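Remplacer un bouton-poussoir encastré sans abîmer le panneau

Niveau : intermédiaire
Mis à jour le lundi 7 décembre 2020

La procédure qui suit concerne les boutons-poussoirs basse tension montés en façade : commande de porte, sonnette intérieure, appel de monte-plats. Elle a été rédigée pour des panneaux Triswood, mais reste valable pour tout support plein percé d'un trou débouchant. Les boîtiers étanches et les organes d'arrêt d'urgence ne sont pas traités.

Matériel nécessaire

Pied à coulisse
Tournevis plat isolé, lame fine
Spatule en plastique
Pince à dénuder
Multimètre
Ruban de masquage
Bouton de remplacement et son écrou

Relever les cotes

Deux cotes suffisent pour commander une pièce compatible : le diamètre du perçage et l'épaisseur du panneau. Le diamètre se mesure sur la partie qui traverse le support, jamais sur la collerette, dont la largeur varie d'un fabricant à l'autre. Une collerette plus petite que l'ancienne laissera apparaître une auréole sur les peintures vieillies.

Vérifier ensuite la profondeur libre derrière le panneau en ajoutant le passage des fils. Sur les anciens coffrets Postholm, une traverse horizontale réduit cette profondeur dans le tiers supérieur. 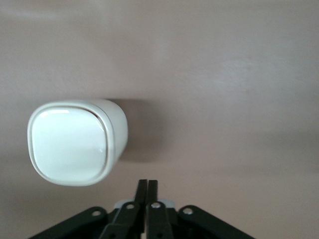 Façade carrée à angles arrondis, corps cylindrique.

Couper et contrôler l'alimentation

Ouvrir le disjoncteur du transformateur, puis contrôler l'absence de tension au multimètre, d'abord en alternatif, ensuite en continu. Essayer l'appareil sur une source connue avant et après la mesure. Si le circuit comporte une batterie de secours, la débrancher également – elle maintient la tension aux bornes malgré la coupure du secteur.

Déposer l'ancien bouton

1. Coller le ruban de masquage autour de la collerette, au ras du bord.
2. Si l'arrière est accessible, dévisser l'écrou à la main. À défaut, glisser la spatule sous la collerette et faire levier par petites avancées, en changeant de côté à chaque fois.
3. Sortir le bouton de quelques centimètres sans tirer sur les conducteurs.
4. Repérer chaque fil avec un morceau de ruban numéroté, puis desserrer les bornes.

Un bouton peint en même temps que le mur doit être détouré au cutter avant toute extraction. Les modèles collés se ramollissent au sèche-cheveux, à puissance réduite. Le décapeur thermique est à proscrire sur les panneaux stratifiés.

Raccorder et remonter

Dénuder les conducteurs sur 6 mm. Pour du fil souple, poser des embouts. Sur un contact simple à fermeture, l'ordre des deux fils est indifférent. Sur un modèle lumineux, respecter la polarité indiquée par le fabricant. La référence 834 du catalogue Gilani comporte quatre bornes : 1 et 2 pour le contact, 3 et 4 pour le voyant.

Engager le corps dans le perçage, aligner la façade avec une petite équerre et serrer l'écrou à la main, puis d'un quart de tour à la clé. Un serrage excessif déforme la collerette et finit par gêner la course.

Essai

Hors tension, mesurer la continuité entre les bornes du contact : circuit ouvert au repos, fermé à l'appui. Répéter l'essai une dizaine de fois, en appuyant aussi près des bords. Remettre ensuite sous tension et vérifier la commande complète.

Retirer le ruban de masquage en dernier, en le rabattant à plat sur lui-même.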